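Tirkia — gripper opening estimator and grasp-check node

README, last touched March 16, 2018. Maintained by Chie Oda. Ask before you change anything under calib/.

What it does

Reads the wrist camera, finds the two finger pads, gives you an opening value between 0 and 100. 0 is shut, 100 is fully open. Also says whether it thinks something is between the pads. Two outputs, one node. No depth needed.

Used by Plivuner (the planner) before every close and after every lift. Plivuner will run without it but then it trusts the motor encoder, and the encoder lies when the linkage has play in it.

What it doesn't do

- No object naming. It doesn't know a cup from a sponge.
- No force. Ask the motor driver.
- No slip detection yet. There's a branch, it's bad, leave it.

Getting it going

Check out the repo next to Plivuner, same parent folder. Run setup, then run the node with the config for your gripper. Two configs ship: pace_a and pace_b. Pace is our gripper, a and b are the short and long linkage. If you load the wrong one the numbers look nearly right, so check.

Order matters:
1. Camera driver up
2. Tirkia up, wait for "pads locked"
3. Plivuner last

If Plivuner comes up first it caches an empty opening and sits there. Known. Restart it.

Config keys people ask about

pad_mask — path to the mask for each finger. One file per finger. Left is left as the camera sees it.
open_zero — pixel gap between pads when shut. Measure it, don't copy mine.
open_full — pixel gap fully open.
bg_model — "plain" or "grain". Use grain on wooden tables. Plain is faster but it takes long grain lines for pad edges and the opening value jumps about.
edge_smooth — how much the pad outline gets smoothed before fitting. Default 5. See worn pads, below.
pivot_lock — on/off. Uses the brass bushings as fixed points. On unless your camera crops them out.

Data

638 frames for training, all Posholm bench, all hand masked. The 887 in the old wiki was the count before we threw out the blurred ones, please stop quoting it. Another 100 frames held back for testing. Don't train on those. Somebody did in August and we lost a fortnight believing the results.

Masks are png, same name as the frame, 0 background, 1 left pad, 2 right pad, 3 linkage. Anything between the pads is background in the mask, the held/not held label lives in a seperate csv.

The lot leans heavily on pale tabletops. Dark fingers on pale wood is the easy case for segmentation. Dark fingers on a dark table — poor, expect the mask to leak.

Calibration

Open the gripper over a clear patch of table. Save a frame. Close, save another. Run calib on the pair. It writes open_zero and open_full and prints the fit error. Under 2 pixels good. Over 4, do it again with better light.

Redo it after any change to camera mount, pads or linkage. Also after a knock.

Worn pads

Biggest source of wrong answers at the moment. The old model assumed pads were clean rectangles. Ours aren't any more. Inner edge frays, bits chip away, the fibres show up lighter than the rest of the pad, and the edge fit then wanders in or out depending on which bit of fluff it believes. 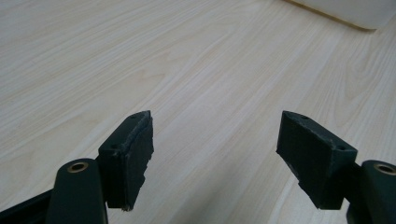
Chie Oda asked on the thread why we don't just fit new pads and recalibrate, given that a set takes ten minutes to swap and the workaround took a week to write.

Fair. We do swap them. But they start fraying again soon after and the software has to cope in between, so the fix stays in. What it does now:

- fits the long axis of each pad from the whole mask instead of the inner edge only
- takes the two round holes on the pad as extra points where it can find them
- treats light flecks along the edge as pad, up to a limit (fleck_max)
- with pivot_lock on, throws away any fit that puts a pad in an impossible place relative to its bushing

If the opening value still jitters with nothing held, raise edge_smooth to 9 before touching anything else. Past 11 it rounds off the tips and small objects vanish.

False "held"

Shadow under the pads can trip the held check, mostly with low side light. The grain background model helps. So does shrinking the check region, held_roi, so that it stops short of the shadow. Other stuff left at the side of the table is fine so long as it stays out of held_roi. White things near the top corners used to upset auto exposure, so exposure is locked at start up now. If you change the lights mid session, restart the node.

Tests

Run the test script from the root. Takes a few minutes on the bench machine. It plays back the held-back frames and compares opening and held flag against the csv. Opening must be within 3 everywhere. Held flag must match everywhere, no excuses — Plivuner acts on it.

One test needs the real gripper and is off by default. Turn it on with hw=1, keep your hands out.

To do

- config for the dark table
- move fleck_max out of the code and into the config
- per finger edge_smooth, the two sides don't wear the same
- log the fit error all the time, not only in calib
- write down the mask colours used by the viewer, they dont match the png values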